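Gondinari's Treaty Table: a review of the border-talks board game

I have been hooked on negotiation games since my model UN days, and this one has taken over our dining room. 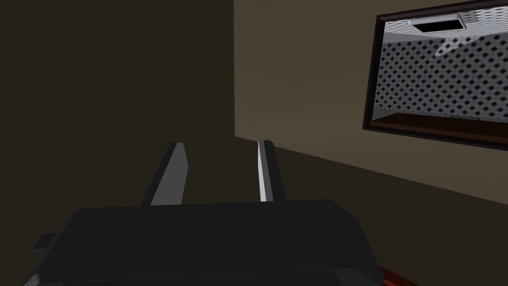
Two to six players each run a delegation at a peace conference after a long border war. You get a ministry board, a stack of red lines you keep hidden, and a hand drawn from a deck of 205 cards covering ceasefires, water rights, prisoner swaps and trade corridors. Then you talk. And talk! Our first game ran until one in the morning and we still hadn't settled the fishing clause.

What I love is how much the small countries matter. I played Lemon, a landlocked republic (yes, that's really what it's called) with 100 influence points against the 682 held by the big power to the north, and I still came away with the rail link I wanted, mostly by promising my vote to both sides and hoping they wouldn't compare notes until the final communique.

The joint statement phase is the best part. Everyone has to agree on wording, one line at a time, and you would not believe how long grown adults can argue over "welcomes" versus "notes." Anyone who follows foreign affairs will be grinning.

A few gripes. The rulebook is dense, and the sanctions section needed three readings before we had it straight. The Gurkov expansion adds observers and back-channel envoys, and it's terrific with five or six people, but I'd leave it in the box with three. The Gajewski scenario, a maritime dispute, leans too hard toward whoever holds the strait.

Setup takes a while too. There are 553 pieces in the base game, and the bags they come in are flimsy, so get yourself a divided tray. We now leave ours sorted by ministry and can be playing in ten minutes.

Best with five. I've already claimed Lemon for the next one.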